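How to sketch a floor plan of a small ruin in one afternoon

I get asked about this more than anything else on the site, so I'm finally writing it down properly. You don't need a surveyor's kit and you don't need to be able to draw. I can't draw at all! My dogs look like tables. But I've come home from a lot of old towers and farm forts with a plan good enough to work from, and the method hardly changes from one to the next.

I'll use the little tower at Gostmont as my running case, as it's close to square, mostly roofless and has only one bad corner.

What to bring

A 30 metre tape, a small steel tape for doorways and window slits, a clipboard, graph paper, two pencils, a rubber, a compass (your phone is fine, but walk away from any iron gates before you trust it) and a ball of bright string. Bring a friend if you've got one spare. Mine is usually Kyrylo Derkach, who is tall and doesn't mind standing in nettles.

Ask before you go in. Gostmont is on farmland and the owners were lovely about it, but they did want to know which gate we'd be using.

Step 1: Walk it first

Leave the tape in the bag. Go once around the outside, once around the inside, and draw a rough blob as you go. Mark every doorway, every slit, every spot where the wall changes thickness. It can be as ugly as you like, you're only making a page to hang numbers on. Make it big, too. My first one at Varma was the size of a playing card and I couldn't fit a single measurement on it.

Step 2: Measure the outside

Run the tape along each face at the same height, as near to knee level as the rubble allows. Old walls often lean or splay out at the foot (the sloping bit is called a batter), and if you measure one face at the base and the next at your shoulder, your plan won't close up. Write down which height you used.

Step 3: Measure the inside, then the diagonals

This is the step everyone skips. Four wall lengths don't tell you the shape of a room, because a square and a squashed diamond can have exactly the same sides. Measure corner to corner, both ways. If the two diagonals match and your opposite walls match, your corners are 90 degrees and you can relax. At Gostmont they were out by 55 centimetres, which sent me back to my blob to redraw the whole north side. I'd have sworn it was square.

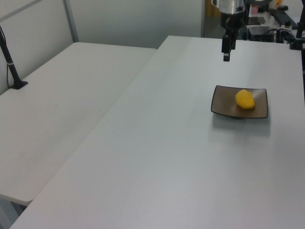
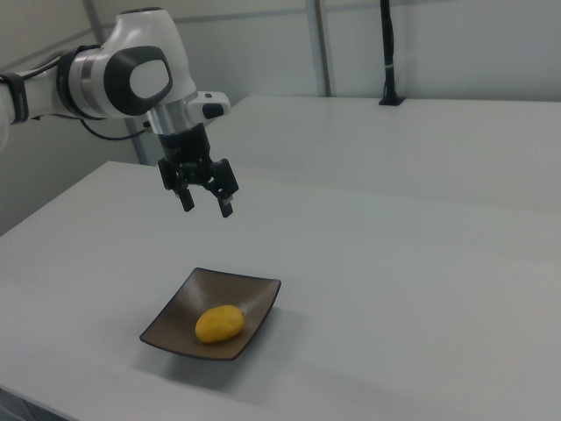

Where a corner has fallen, stretch your string along the face of each surviving wall and let the two lines cross. Where they meet is your best guess at the old corner. Draw it dotted, never solid, so that anyone reading your plan knows you didn't see stone there.

Step 4: Wall thickness

Doorways and windows are your friends, as you can put the steel tape straight through them. Take it in more than one spot. The wall at Inier is much thicker on the side facing the road than on the side facing the river, and you'd never pick it from standing in the middle.

Step 5: Openings

For each doorway, measure from the nearest corner to the near edge, then to the far edge, all from the same end of the tape. Don't measure the gaps one at a time and add them up. Small errors pile up that way, and by the last window you'll be halfway through a wall.

With arrow slits, note the width inside and outside. They're usually narrow on the outside and flare towards the archer, and that flare is half the fun of the drawing.

Step 6: Draw it up the same night

I mean it about the same night. I left my Venanlow notes in a drawer until August and there's a number on them, 404, with a circle around it and no arrow. Centimetres, I assume. From what to what, I'll never know.

Use a scale of 1 to 100, so one centimetre on paper is one metre on the ground. Start with the longest inside wall, set out the diagonals with a pair of school compasses, then add thickness, then openings. Ink the standing walls solid, leave the guesses dotted, and put a north arrow and a scale bar on it. Date it as well. Ruins change, and a plan with no date is much less use to the next person.

If it won't close by a few centimetres, spread the error around and move on. If it won't close by half a metre, you've misread the tape somewhere, and nine times out of ten for me it's a 6 that I wrote like a 0.

Round towers are a different job and I'll do those on their own page, once I've worked out how to explain the bit with the string.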